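# Folding on the bed again

13th January 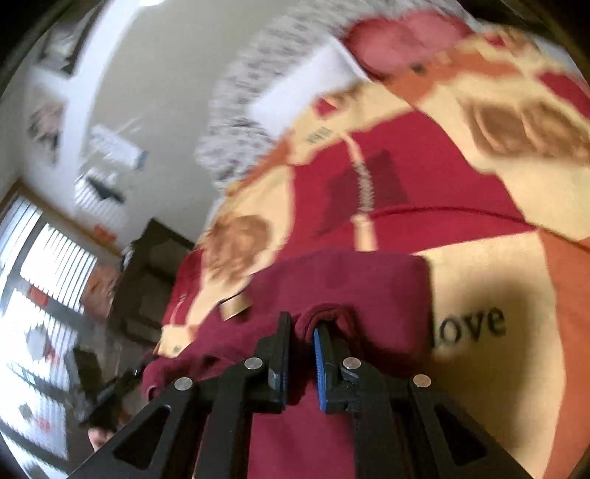
**Filed under: Home / Laundry**

I fold laundry on the bed. I know people who have a table for it, and I had one too for a while in the old apartment on Girard, but it was always covered in mail. The bed is flat, it's the right height if I stand at the corner, and the dresser is two steps away.

The maroon one gets done first because it takes up the most space. It's thick and brushed on the surface, and it won't stay in a tight fold the way a T-shirt does. If I put it in the drawer folded in quarters, the drawer doesn't close. I tried that for most of last winter and ended up pushing the drawer shut with my knee.

What I do now is lay it out flat on the bedspread, pull the creases out with my hands, and get the outline as close to a rectangle as it will go. Then I fold or roll from there, depending on the drawer. For rolling, the start matters more than the rest. You want a small tight bunch of fabric to begin with, and if that first bit is sloppy the whole thing comes out like a cone. I redo the start two or three times on most days.

My brother-in-law, Tanner Lemieux, folds everything into thirds lengthwise and then in half, and he gets good results on dress shirts. On fleece it falls open by the time you reach the dresser. He disagrees with me on this.

## The bedspread

I've had a couple of questions about the bedspread since I posted the bedroom in May. It's the red, cream and orange one with the big blocks, the heart-like shapes, and the word "love" printed on it. I didn't pick it out. My aunt gave it to us when we moved to Dutomdale, and I thought it was too loud for the room. It went in the closet for most of a year. Then the gray one wore through at the foot end and this was what we had.

I've come around to it. The busy print hides lint, and dark clothes are easy to find on it, mostly. The maroon against the red blocks is the exception. I've left a sock of that color on the bed all day without seeing it.

I don't know the maker. The tag was washed blank before I ever thought to look. If you want one like it, I'd try secondhand shops before anything new. I looked online and the closest match was 100 dollars before shipping, and I wouldn't pay that.

## What I changed this month

I emptied the dresser on the first weekend of the year and put back only what I had worn since fall. The rest went into two Trivum bins from the garage. They aren't pretty but the lids fit, and they slide under the bed with a little room to spare.

Order of folding now:

1. Sweatshirts and fleece
2. Jeans
3. T-shirts
4. Everything small, which mostly gets thrown in

I used to do the small things first because they were quick. By the time I got to the heavy stuff I was tired of it and it stayed in a pile on the chair. Doing the big pieces first clears most of the basket, and a full load takes me 10 minutes when I don't have the radio on.

I also quit fabric softener on anything with a brushed surface. It made the inside feel slick and I think it was part of why the fleece pilled. I use half the detergent I used to, cold water, and turn it inside out. Low heat in the dryer, then out while it's still slightly warm. If I forget and it sits overnight, the creases at the sleeves are there until the next wash.

One correction from the last laundry post. I said the Zestgate drying rack held a full load. It holds a full load of shirts. Put jeans on it and the middle bars sag, and one of the end caps has already come off. I glued it back on and it seems fine so far, but I wouldn't hang anything heavier than a towel on that side.

Still to do: the top shelf of the closet, which has blankets on it that I haven't opened up since we moved in, and the bag of single socks. I'm giving the socks until the end of the month. Then they're rags for the car.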